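Sleeping in a bright city

October 17, 2024

When I moved to Vurnwood I was ready for many things. I had a warm coat, I had practiced the words for the bank and the doctor, and I had a list of the buses. I was not ready for the light. In my village near Holovko, when you turn off the lamp in the evening, the room becomes black and you can hear only the dogs. In Vurnwood the room becomes orange. There is a street lamp, there is the sign of the pharmacy, and there is the parking lot of the supermarket, which stays lit the whole night for the trucks.

The first month I slept maybe four hours each night. I thought it was worry, because I was new in my job and I translated every sentence in my head twice before I said it. I drank tea with mint. I stopped coffee after lunch, then I stopped coffee completely, and this made me only sad.

My colleague Panya Kaewkla was the first person who asked me about the room. She came here 11 years before me and she also had the bad nights in the beginning. She didn't ask what I drink or what I think about in bed. She asked, "Which way is your window?" I had to stop and imagine the building from outside. It is to the east, so after the orange of the night I get also the sun of the morning, very early in summer. She told me to write a small diary of sleep for two weeks and to put in it only three things: when I lie down, when I wake up, and what I see first.

I still have this diary. It is a school notebook with squares, and I paid 63 cents for it. Almost every line has the same end. "Woke up, ceiling orange." "Woke up, wall orange." One time I wrote "woke up, truck," and I remember this truck very well, it was going backward for a long time with the beeping.

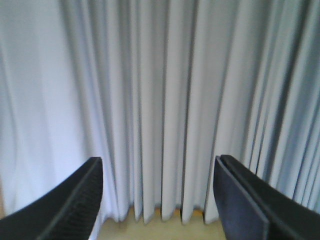 I began with the evening, because it is easier to change the evening than the city. One hour before bed I turn off the big lamp and leave only the small one on the floor, and I read a paper book. My uncle Fedir Kobzar, who worked the night shift at the Bremel mill for most of his life, always told us that the body believes what the eyes tell it. He slept in the day, in a room with a wool blanket nailed over the window, and we children were not allowed even to open the door. I don't want to live behind a nailed blanket. A pale curtain in long folds is pleasant for me in the daytime, when one side of it is so bright that it looks almost washed out and the deep pleats go gray and a little blue. I can look at such a thing for a whole cup of tea. But for the night I needed something else, and I decided it must be on my face and leave the window alone.

So I bought a sleep mask. The first one was a cheap one and it pressed on my eyelashes, and in the morning it was always somewhere under the blanket. The second one has a small hollow place for each eye and a soft strap, and this one I can forget that I wear. It took me five or six nights to become used to it. In the first night I woke up and thought I had gone blind, and I sat up and said something very loud in my own language. My neighbor knocked on the wall. The next day I brought her cookies and we became friends, so the mask gave me also this.

The morning was more difficult. With the mask I don't see the sun at all, and I slept through my alarm two times in one week. My boss at Bredix is a patient man, but two times is two times. Now I put the phone on the shelf near the door, so I have to stand up, and I take the mask off before I touch the phone. Then I go to stand at the kitchen window for a few minutes, also when it rains. I don't look at messages there. I look at who is walking which dog.

I want to be careful and say that I am not a doctor. If you sleep badly for a long time, please go to a real one. For me the change was slow, and I still have bad nights, mostly before a phone call that I must make in English. But in the last pages of the notebook the lines are different. "Woke up, alarm." "Woke up, alarm." "Woke up, rain."

In November the clocks change again and I'm a little afraid of it. Last year this one hour cost me a whole week. Panya says to move the bedtime ten minutes each evening before, and I have already written it in the notebook. If you have tried this, please write to me in the comments how it was for you, and also which mask you use, the strap on mine is getting loose.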